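From: Kaan Kurtuluş
To: Sutherland backyard birds list
Date: April 19, 2024
Subject: Re: Suet in warm weather, and the woodpeckers

Hello all,

Wayne Stockdale wrote:

> We are getting days in the seventies now and my suet has gone soft
> and shiny. Do you all take yours down at this time of the year?
> My downy pair still comes every morning and I hate to disappoint
> them. Also the starlings have found it and they finish a whole cake
> before lunch. Any ideas welcome.

Wayne, I had the same question in my first spring here, so I will write what I do, and the others can correct me.

I do not take the suet down completely. In the cold months I keep 2 cages, one on the maple and one on the pole by the garage. When the days become warm I close the one on the pole, which has sun from ten in the morning, and I leave only the maple one, on the north side of the trunk. I cut the cake in half and keep the other half in the freezer. If a piece smells old or I can press my thumb into it, I throw it away. Soft fat can get on the belly feathers of the birds, and I have read that this is bad for the eggs when they sit on them.

For the starlings I bought the kind of feeder where the suet is only open from the bottom. The downies learned it in 3 days. The hairy woodpecker needed much longer, and for a week he was sitting on the roof of the feeder and looking very offended. Starlings can hang upside down too, but they do not like it and they get tired. I still see one or two trying, but a half cake now lasts me the week.

The mornings are still cold in Hutidville, even if the afternoons are not, so I think the birds are happy to have some fat early in the day. I put it out at six and bring it in after lunch if the sun is strong. My wife says I have a better schedule for the woodpeckers than for myself.
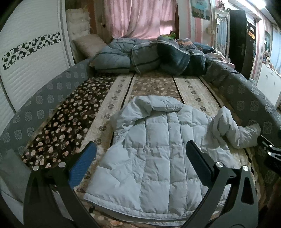
Jade Catterall told me last December that she stops with suet on the first warm day and gives shelled peanuts until the fall, and that her woodpeckers never went away. I tried it for some weeks. Mine took the peanuts, but so did the blue jays, and the jays are faster. They fill the throat, fly to the neighbor's gutter, and come back before the downy has opened one. Maybe with a smaller mesh it works better — Jade, which one do you use?

About the no-melt cakes, I have no strong opinion. I used them one summer and they stayed hard in the shade, but the birds ate them slowly and the last one got some mold after rain. If you buy them, please buy one and not the box.

One more thing, Wayne. You wrote that your female is coming alone since last week. I would not worry. With mine it was the same last spring, and later both of them were carrying food to the old birch behind the Bickerstaff place. Roland let me watch from his porch. The hole was so low that I walked past it many times without seeing it.

Does anybody on the list have red-bellied this year? I heard one calling by the creek, but I did not see it, and my ear is not good enough to be sure.

Greetings,
Kaan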